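Kitchen cabinet tips, quick version

Posted by Xinyi Feng

Doing this in between loads so excuse the spelling. A few people asked how I keep the uppers decent after the move from Plenport. Short answer, a bit every week. Long answer below.

Grease on doors
Warm water, one squirt of dish soap, soft cloth. Go with the grain. Second cloth, plain water. Third cloth, dry. Do not skip the dry one, wood-look finishes get streaky and you will see it every time the sun comes in.
No scrub pads. Not even the "gentle" ones. I dulled a door in the Mulluncombe place that way and it never came back.

Sticky stuff around the handles
Worst spot in any kitchen. Old toothbrush, same soapy water, do where the bar meets the door. Then wipe down the bar itself front AND back. The back is where the fingers go.
Loose handle? Open the door, screw is on the inside. Snug, then stop. Overtighten and you strip it.

Doors that don't line up
Before you buy new hinges, try the screws on the ones you have. Mostly there's one for side to side and one for in and out. Quarter turn, close the door, look, repeat. Take the heavy plates out first or you're adjusting against the weight.
Did all of ours in one evening, 4 cups of tea.

Inside
Everyday plates low, holiday stuff high. Mugs nearest the kettle. If I haven't touched it since March it goes in the donate box.
Shelf liner: cut it a hair short so it doesnt curl up at the back.
Spices not over the stove. They go flat.

Under-cabinet lights
Best money I spent on the kitchen, came in under $100 with the clips. Got ours at Munro, any hardware store will have somthing like it. Wipe the cover when you do the doors, grease dims it more than you'd think. Stick the strip up with tape for one night before you commit.

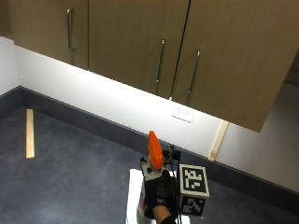

Walls behind the counter are the other half of the job. Mine get splashed daily. Plain soapy cloth, wrung out nearly dry, bottom to top so you don't get drips. With white paint and a light strip right above it every splatter shows up, good for cleaning, bad for pride. Go easy near the outlet plate, dry cloth only, or flip the breaker first. Magic sponge for scuffs but test a corner, it can leave a shiny patch. Dark baseboards hide dirt but show dust, so vacuum with the brush end before you wet anything.

Touch-up paint
Keep a jam jar of it, label the lid with the room and the color name. The big can always dries out.

Next time, drawers. Mikeo wants the junk drawer done first so probably that.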